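The Tablecloth Stays

Posted 16 July 2023 | Filed under: Home, Small Stuff | 5 comments

So the marble tablecloth is still on the table. I know I said it would be gone by spring! I know I told at least two of you in the comments that I was shopping for "a grown-up one." But I've had a change of heart, and since it's Sunday and too hot to do anything useful, you get a whole post about it.

Quick recap for anyone new. I bought this thing at the flea market in Trodbridge last October, off the end of a roll, for less than the price of a sandwich. It's plastic. It has a marble print on it, gray-blue and white with these rusty orange swirls, and the orange parts are so blotchy that my friend Oliwia Gajewski spent her first visit dabbing at one with a wet napkin. (It's the pattern, Oliwia. It was always the pattern.) I did warn her. She dabbed anyway.

The plan was to use it for one messy weekend of repainting picture frames and then throw it out. Then I got lazy about it, and then winter happened, and now it has outlived two vases and my interest in picture frames.

What I like about it, now that I've stopped being embarrassed: you can wipe anything off it. Soup, glue, the blue stuff that comes out of popsicles. The creases I can't do anything about. I tried a hair dryer on low, I tried leaving a pile of cookbooks on it overnight, and I even tried hanging it over the shower rod, where it looked like a very sad curtain. It remembers how it was folded on that market stall and it intends to keep remembering. Fine. I've made my peace with the creases.

The other reason it's staying is that the table has turned into the toy table. My nephew comes over most weekends, and he's at the age where everything needs to be stacked, unstacked, and dropped where I'll step on it in my socks. We have a basket of plastic animals from Karaki, a bag of blocks that came from my mother's attic, and a ring stacker, which is the hands-down favorite. You know the kind, a base with a peg and a bunch of colored rings that go on it. I had one as a kid and I'm pretty sure I chewed most of it.

I'll admit I've gotten more into the stacker than he has. He goes off to look out the window at the garbage truck and I'm still sitting there with my coffee, deciding whether purple should go next to red. It's weirdly soothing! I started doing it while on hold with the insurance company and I got through the whole call without once raising my voice.
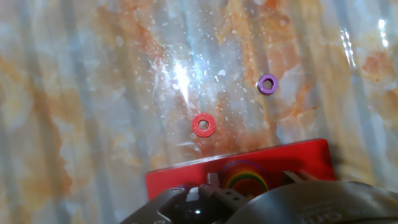
Raed Majali from my old office came by with a box of peaches a while back and caught me at it. He stood there a minute and then asked, very politely, if there was a right order. There is, I guess, biggest at the bottom, but my nephew has never once accepted that, and I've come around to his way of seeing it. Raed sat down and did it "properly" anyway. Then he did it by color. Then it was dinnertime and I had to find something to feed him.

The one real downside of the pattern is that small things vanish on it. Anything clear or grayish is gone the second you put it down. I lost a contact lens on it in May and I'm not convinced it isn't still there. Bright plastic toys are about the only thing you can find on it without your glasses, so at least cleanup goes fast, and all of it goes back in the basket before supper if I'm feeling strict. I'm usually not feeling strict. We eat at one end and leave the toys at the other.

I did look at replacements, for the record. Wisano has a nice plain linen one for 44 dollars, oatmeal color, very tasteful, and I had it in my cart for a week. Then I pictured a peach on it and took it out again. Maybe when he's in school. Or maybe I'll get it for the dresser in the hall, which has had that water ring on it forever.

Next week I'm hoping to finally show you the pantry shelves, if I can find the box of brackets. It's either in the garage or in the trunk of my car under the beach chairs. And if anyone has gotten the creases out of a plastic tablecloth without melting it, please leave me a comment!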